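Grinar Two-Arm Bench Cell
Demonstration and hire

Home > Equipment > Bench cells > Two-arm

The Grinar two-arm bench cell is a table-mounted handling station for light goods. It is supplied to teaching laboratories, packing departments and retail test rooms, and may be seen in operation at the Illau demonstration hall before an order is placed.

Product overview

The cell consists of two jointed arms working over one shared table. Each arm may be run alone or paired with the other under the Ellska control software, which is included in the purchase price and in all hire agreements. The operator sets the order of work from a desk screen; no programming knowledge is required for the standard tasks.

The cell is intended for mixed everyday items: bottles, boxed goods, hand tools and kitchenware. It is not suitable for hot liquids, open blades or loose powders.

Specification

Number of arms: 2
Maximum load per arm: 2000 g
Table height: 67 cm
Standard task library: 100 tasks
Service interval: 2000 working hours
Control software: Ellska (English and Thai)
Mounting: free-standing, level floor required

Visiting the demonstration hall

Demonstrations are held at Illau throughout the year, with the exception of December, when the hall is closed for maintenance. Visits begin at 10 a.m. and are open to buyers, teaching staff and students accompanied by a member of staff. Parties from the same organisation are asked to book together.

The morning opens with a short safety talk, after which visitors are taken to the cells. The afternoon is set aside for questions on installation, training and price. Visitors may bring small items of their own for trial - these should be handed in at reception on arrival and will be returned at the end of the visit.

Visitors are required to remain behind the floor line while the arms are powered. Long hair should be tied back and lanyards removed. Photography is permitted in the hall but not in the adjoining workshop.

Demonstration tasks

The programme is drawn from the standard library and changes through the year. Shelf work is normally included, as it is the task most often requested by retail customers. The items are ordinary shop and household goods, set out on the table together, and the gripper approaches the display rack from above.

A clear rack with two stepped tiers is used for bottles. Red Coca-Cola bottles stand on the front tier with yellow bottles behind them, one of these directly under the black gripper. A barcode scanner, a white cutting board and a closed cardboard box share the same table.
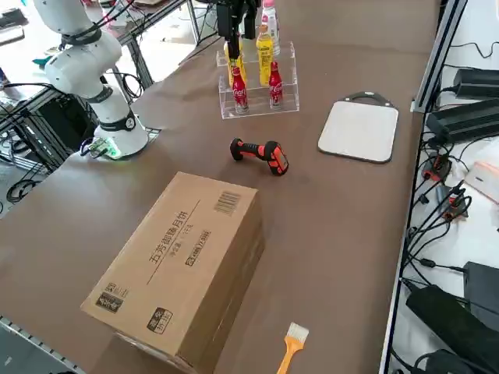
Hire and purchase

The cell may be bought outright or hired by the month. Delivery, assembly and one day of operator training are included in both cases. Installation is carried out by Sombatkul, the appointed service partner, who will inspect the site beforehand and confirm that the floor and power supply are suitable.

Spare gripper pads and collar rings are held in stock at Illau and are normally sent out on the day of order. Customers with an existing single-arm cell may apply for an upgrade - please have the serial number to hand when making contact.

Booking a visit

Requests should be made through the enquiry form, stating the number of visitors, the goods to be handled and any access requirements. A written confirmation will be sent with directions to the hall and a copy of the safety rules.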